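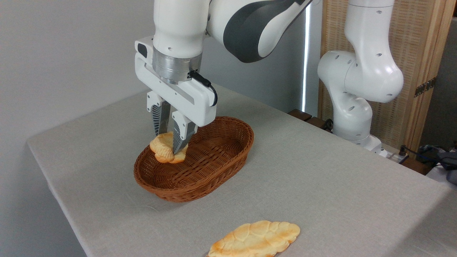 Bread into the basket, one piece still to go

Tips for teaching a robot arm to load a bread basket

Bread is my favorite thing to teach with! It's light, it's cheap, it squashes a little when you grip it, and no two pieces want to be held the same way. I've been guiding arms by hand and by remote for a while now in the Furkville workshop, and these are the habits that stuck.

Iron the tablecloth, or at least pull it flat. A fold under the basket makes it rock when a finger brushes the rim.

Drive slowly for the last inch. With a remote it's tempting to swoop in – the arm will copy your swoop. Lower the bread until it's just above the floor of the basket, pause, then open the fingers.

Close the fingers only as far as you need. Soft ribbed fingertips wrap around a lumpy crust nicely, and if you keep squeezing you'll be sweeping up crumbs all afternoon.

Start at one end of the basket. If you drop the first piece in the middle, the second one has nowhere good to land.

Move things between runs. Turn the basket a bit, slide the bread toward the front edge, swap left for right. Gudrun Vogler did 72 runs for me with everything in the same spot, and the arm was brilliant until Frauke Voß nudged the basket with her elbow. We did them over.

Keep your fumbles separate. If you miss a grab and then recover smoothly, save it, those are gold! If you miss and flail, delete it and go again.

Stop after 14 runs and shake out your hands. Tired hands make jerky paths, and you can see it right away on playback.

Change the bread when the crust starts flaking. Stale pieces are fine for practice (mine last for days), but wipe the fingertip pads with a barely damp cloth before the next batch – crumbs get down into the ribs, and an old soft toothbrush gets them out.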